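Chapter 4: What a Square Foot Is Worth

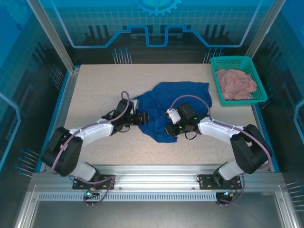
Last updated: 29 October 2026

Sooner or later every student of residential real estate is handed two listings for what seems to be the same house. Both have three bedrooms. Both have a garage, a patch of lawn and a kitchen that somebody has called "updated." Both claim 2,000 square feet. One is in Zukville and the other is in Lundville, and the asking prices are far enough apart that one of the sellers must be dreaming.

Usually neither of them is. They have simply measured different things and given them the same name.

This chapter is about size, which looks like the easiest fact on a listing sheet and is the one most likely to end in a letter from a lawyer. Style is a matter of taste. "Charming" can't be checked. But a number is a promise, and buyers own tape measures.

Take the Zukville house first. Its owner counted the finished basement, where there is a carpet, a dropped ceiling and one small window at shoulder height. He also counted the enclosed porch, on the grounds that he sits there in August. The Lundville owner counted only the heated rooms above ground. Under the rules most appraisers follow, the second method gives you the gross living area. The first gives you a nice big number.

Gross living area, or GLA, is measured from the outside walls and takes in finished, heated space that sits fully above grade. "Above grade" means above the level of the ground. A level that is partly below grade is treated as below grade, even if only one wall touches dirt and the other three have a lovely view. Owners of hillside homes find this rule insulting, and you will hear about it. The space isn't worthless, of course. It is reported on its own line and valued on its own terms, generally at less per foot than the rooms upstairs.

Garages don't count. Neither do decks, attics you enter by ladder, or the shed, however well it has been insulated. Stairs do count, on each floor they leave from, and this strikes most beginners as a clerical error. A two-story foyer counts once, at the bottom. You can't live in the top half of a foyer.

Then there is the question of what a foot is worth once you have counted it. The usual shortcut is to divide the sale price by the living area. If a house sells at $219 a square foot, the agent down the street will multiply her own listing by 219 and go to lunch. The trouble is that feet are not all alike. Adding 100 square feet to a cramped kitchen may change how a whole house sells. Adding the same 100 to a hallway gives you a longer hallway. Larger houses also tend to bring less per foot than smaller ones on similar lots, as the land, the furnace and the front door have to be paid for either way.

We will work through these problems using the Castellanos subdivision, where the houses came from one builder and ought to be easy to compare, and the Pramero tract, where they did not and are not. Keep a calculator handy. Keep the county records handy too — they are sometimes wrong, but they are wrong in writing.

Terms to know before you go on: gross living area, above grade, below grade, finished space, price per square foot, comparable sale.

4.1 Measuring from the Outside In

Begin at a corner you can get to. Experienced appraisers choose the one farthest from the dog.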